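Startseite Sortiment Spielabend Werkstatt Versand Kontakt

Spielabend > Pokerkoffer & Zubehör > Chips sortieren und aufbewahren

Zugbeutel "Mosa" für Pokerchips, naturfarben, im Satz zu 2 oder 4 Stück

Wer schon länger einen Pokerkoffer besitzt, kennt das sicher: Am ersten Abend steht alles wunderbar in Reih und Glied, nach Farben getrennt, und ein paar Runden später liegt die Hälfte quer. Irgendwer hat beim Einräumen die Roten zu den Blauen gesteckt, und beim nächsten Mal sitzt man erst einmal am Tisch und sortiert, während die anderen schon ihre Getränke in der Hand haben. Aus genau so einem Abend bei uns in Ninow ist der Zugbeutel Mosa entstanden, und wir freuen uns jedes Mal, wenn wieder einer davon auf die Reise geht.

Der Mosa ist ein schlichter Stoffbeutel aus ungefärbter Baumwolle, oben mit einem Kordelzug. Man füllt ihn, zieht zu, fertig. Genäht wird er in der kleinen Schneiderei Jankauskaitė, mit der wir schon bei den Würfelsäckchen zusammengearbeitet haben und die für uns die Bodennaht doppelt setzt, weil Keramikchips doch ordentlich Gewicht haben (wir waren beim ersten Muster selbst überrascht, wie schnell so eine einfache Naht nachgibt!). Der Stoff ist bewusst etwas fester gewählt, knittert aber natürlich trotzdem, so wie Baumwolle eben knittert. Wen das stört, der kann den leeren Beutel von links bügeln.

Viele unserer Kundinnen und Kunden nehmen einen Beutel pro Mitspieler und zählen den Starteinsatz schon am Nachmittag ab. Abends bekommt dann jeder seinen Beutel hingestellt, und es kann losgehen. Andere packen nur die Farben hinein, die sie selten brauchen, und lassen den Rest im Koffer. Beides geht gut, und wir möchten da auch niemandem hineinreden - jede Runde hat ihre eigenen Gewohnheiten.

Zum Koffer selbst noch ein paar Worte, denn danach werden wir oft gefragt. Die Beutel passen zu jedem gängigen Modell, auch zu unserem Zilum, und sie ersetzen ihn nicht. Gerade wenn man unterwegs ist, liegt der Koffer ja gern einmal schräg im Auto, und lose Chips wandern dann munter durch die Fächer. 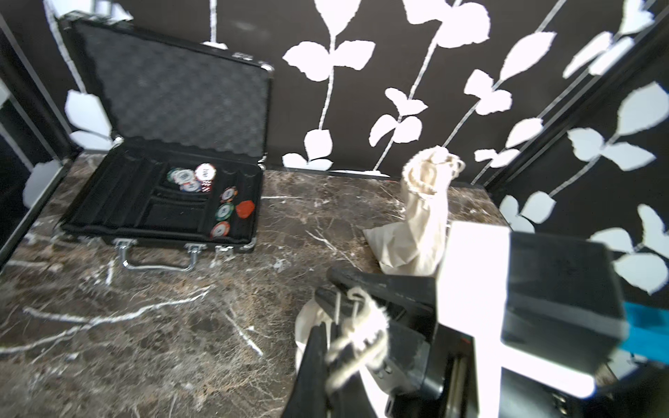 Beim Einräumen empfehlen wir, mit den langen Reihen anzufangen und die kleinen Fächer bis zum Schluss frei zu lassen. Sind die Reihen nur schwach besetzt, finden die Chips keinen Halt und kippen, wie bei dem kleinen Stapel hinten im schwarzen Aluminiumkoffer, in dem neben Grün und Weiß auch Rot-Weiß und Blau-Weiß stecken. Für solche Reste ist ein Beutel die angenehmere Lösung. Er bleibt zugezogen auch neben dem Koffer auf der Tischplatte stehen, mit verdrehtem Hals und breitem, faltigem Boden, und man muss nicht jedes Mal in den Fächern nach dem letzten grünen Chip fischen. Der Noppenschaum im Deckel sollte übrigens ab und zu abgesaugt werden, am besten mit der weichen Bürste, denn in den Mulden sammelt sich gern Staub.

Pflege: Handwäsche oder Schonwaschgang, kalt, ohne Weichspüler. Die Kordel vorher zu einem lockeren Knoten binden, sonst rutscht sie in den Tunnel zurück und man fummelt sie mit einer Sicherheitsnadel wieder heraus - wir sprechen aus Erfahrung. Bitte nicht in den Trockner geben.

Lieferumfang: je nach Auswahl 2 oder 4 Beutel mit eingezogener Kordel. Koffer und Chips gehören nicht dazu, Sie finden sie in der Rubrik Pokerkoffer. Für größere Runden stellen wir auf Anfrage auch einen Satz mit 8 Beuteln zusammen, dann bitte kurz vor der Bestellung schreiben, damit wir nachsehen können, was noch im Regal liegt. Die nächste Lieferung aus der Schneiderei erwarten wir im März.

Schlagwörter: Pokerchips, Zugbeutel, Baumwolle, Spielabend, Aufbewahrung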